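Urnport Hand Kit, second series

Sold as a matched pair, left and right, with the wrist adapter and one controller box

We've had this pair on the bench since June and it's the most fun we've had with a hand in years! Five fingers each, a thumb that swings right out to the side, and a controller that lets you set a force limit finger by finger. Out of the box it took us 12 minutes to get both hands moving, and most of that was hunting for a hex key.

For comparison we ran them against the Ditine three-finger gripper, our old favorite. The Ditine is still quicker on anything chunky - bottles, boxes, tool handles - and it costs less to repair. Flat things are where the Urnport pulls ahead.
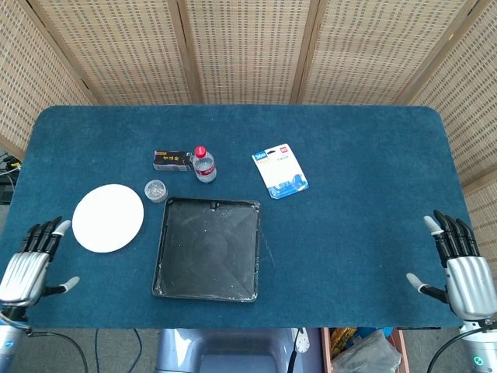
Karabo Masilela did the thin-object trials and logged 827 grasps before she let anyone else have a turn. Her advice is to start with the soft preset and bring the thumb in last. The stock preset closes everything at once, and light packaging tends to skate away from it (Hendrik is still rewriting that one).

Controller notes: the Sallberg box works too, but you lose the per-finger limits. Firmware 6 or newer, please. The older version drops the right hand if you plug it in second.

Fingertip pads are rated for 2000 cycles and swap out without tools. Spare pads come in sets of ten, enough for both hands.

Loan units are available for trials. Ask Nomvula Nkosi at the parts desk, and tell her which arm you're mounting to so she can pack the right adapter.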